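Home | Help desk | Laundry & linens | My tickets | Search

Print this page | E-mail this ticket

Ticket 544: Red towel won't fold square
Product: Ilitz hand towel, salmon red
Status: Open

Love these towels, so soft and such a cheerful colour! I can't get this one to fold square, though. I hold it up by the two top corners over the pine table and the middle still dips, so the halves never quite meet.

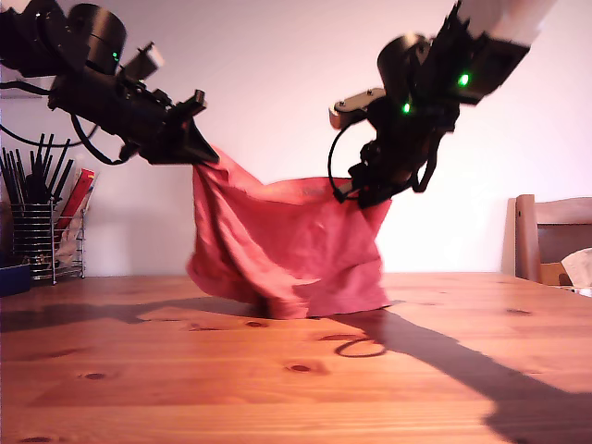 Step 1: Shake and lay flat

Tried this at home in June, 3 goes. Big improvement! Lowering the bottom edge to the table first gets rid of most of the creases, and the last few smooth out by hand.

Step 2: Pinch and turn

Take a single layer between finger and thumb, close to the hem.

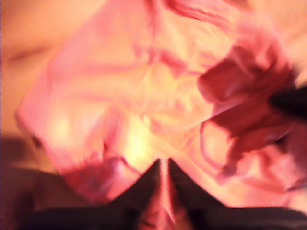

If you catch two layers you get a lump in the middle of the fold, so let go and start again. I do this all the time and it only takes a moment to put right.

Step 3: Bring the far side over

Slide it across the wood in one go. I was too quick at first, but a slower pull works brilliantly.
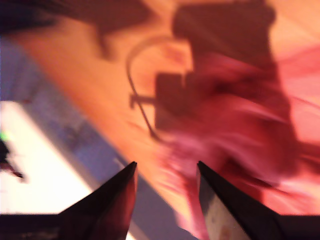

Pink fluff and table top, step 3

Still to try: folding in thirds, as the Campbell leaflet suggests. Will add a note!

Contact Starnent Help | Copyright Starnent | Back to top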